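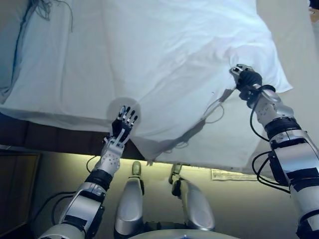

2023-03-09

Yellowing on white cotton, continued. Started late, the boiler was slow again and the first bath wasn't up to temp until after coffee.

Plan from last time: same cloth cut into squares, half through the Riltico powder, half through the Nisico liquid, no softener in either. Then line dry, indoors, away from the window. Last time I let them hang in the sun and that wrecked the comparison. Sun bleaches. Knew that.

Riltico squares: wash fine, rinse fine, hand feel a bit stiff. Still a cream cast along the folds where the cloth was stored. Second rinse did nothing for it.

Nisico squares: softer. Look whiter under the strip light, but take them to the doorway and the difference mostly goes away. I think it's the brightener in the liquid and the yellow is still sitting there underneath. UV lamp says the same, those squares glow like mad. So not a fair win. Need a liquid without brightener before anyone writes this up as a result.

Spin speed: had it at 800 for everything. Creases set hard in the Riltico lot, possibly becuase I left them in the drum over lunch. Don't do that. Pull them straight out, shake, hang by the hem.

Soak test. Oxygen bleach, hot tap water, bucket with the lid. 15 minutes does next to nothing. Six hours is a real change, cream gone from the folds except on the oldest piece. Overnight not tried yet, bucket was needed for the floor.

Oldest piece is the one with the 1985 laundry tag, Retamal mill, heavier weave than the rest. Thick hem too, so the thread there holds on to everything. Rinse water off it was still tea colored on the third go. Would like to know how much of that is old starch and how much is body oil. Starch should turn blue with iodine. We have iodine somewhere, check the top shelf behind the pH strips.

pH of the rinse: forgot to write it down for the first two. Third one close to neutral. Measure all of them next time, before draining.
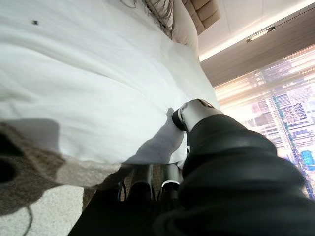 Penciled under this part, not my handwriting: have you ruled out the water? The same sheets came back whiter from the Tutach site, same powder, and their supply is soft where ours leaves scale on everything. Try one batch with the softener cartridge in line before buying more detergent.

Fair. Had not ruled out the water. Kettle in the back looks like a cave so yes, hard. Iron is the other suspect, would give exactly this kind of yellow and oxygen bleach wouldn't help much, might even fix it in. Send a sample off, tap and hot tank seperately.

Cartridge in the cupboard is dated June, should be ok.

To do
- overnight soak, oldest piece, lid on
- iodine spot on hem
- brightener-free liquid, order small bottle
- one batch on softened water, Riltico only, nothing else changed
- new labels, the marker ran in the bleach and two squares are now anybody's guess

Left the squares on the rack. Please don't fold them.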